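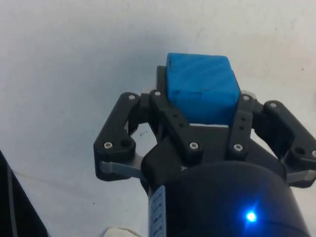 Kristine Estrella maintains that most errors in measurement are made before any instrument is read, at the point where someone decides what is to be measured and from which surface. The present chapter takes up that claim and applies it to the dimensions of small solid bodies.

Chapter 6
Length, Datum and Tolerance

6.1 Scope

Chapter 5 dealt with mass and with the comparison of weights on a beam balance. This chapter deals with length. It covers the choice of a reference surface, the statement of a dimension, the limits placed on that dimension, and the effect of temperature on the result. Angles and surface finish are left to Chapter 7.

The reader should be able to use a steel rule and a vernier caliper. The micrometer is introduced in Section 6.5.

6.2 The reference surface

A length is the distance between two features. On a rectangular solid these are usually two opposite faces, and the length has a single value only if the faces are flat and parallel. Real faces are neither. If a caliper is closed on the same part at several places, the readings will differ by small amounts, and each of them is a correct reading of the distance at that place.

To remove the doubt, one face is named as the datum. The part is set down on the datum face, and heights are taken from the plate on which it rests. The datum should be the largest face that can be finished well, and it should be the face that meets the neighboring part in use. A burr on the datum face lifts the part and adds to every height taken from it. The face and the plate are wiped before each setting.

Two workers who pick different datum faces may obtain different figures for the same part. At the Turunen works, a batch of spacers was passed by the maker and refused by the buyer on this ground alone. The drawing gave a thickness and named no face.

6.3 Stating a dimension

A dimension has three parts: the nominal size, the unit, and the tolerance. The nominal size is the size aimed at. The tolerance is the total amount by which the actual size may vary. A bar marked 200 mm, plus or minus 0.5 mm, has a tolerance of 1 mm and is acceptable at any length from 199.5 mm to 200.5 mm.

Where a part must enter a slot, the tolerance is often placed on one side only. A key of 12 mm nominal width may be allowed to fall below that size but not to exceed it. The slot is treated in the opposite manner. The smallest gap is then found by taking the largest key in the smallest slot, and the largest gap by the reverse.

Tolerances add. If 7 plates are stacked and each may vary by 0.1 mm in either direction, the stack may vary by 0.7 mm in either direction. A single limit on the height of the stack is therefore often cheaper to meet than a close limit on each plate.

6.4 Temperature

Lengths are stated at 20 degrees Celsius unless another temperature is given. Steel grows by close to 12 millionths of its length for each degree of rise. Most plastics grow several times as much, and a plastic part held in the hand for a minute should be left to settle before it is measured. Table 6.1 lists values for common materials.

Category: Workshop Science > Measurement > Sample Chapters

3 comments

Nomar
In 6.3, is the stack figure the worst case? Our instructor combines them by root sum of squares and gets a smaller number.

Irach
It is the worst case. The statistical method is in Chapter 9 of the full book.

Viria
Table 6.1 is missing from this page. Could it be added?

Contact | Copyright held by the author, all rights reserved | Back to top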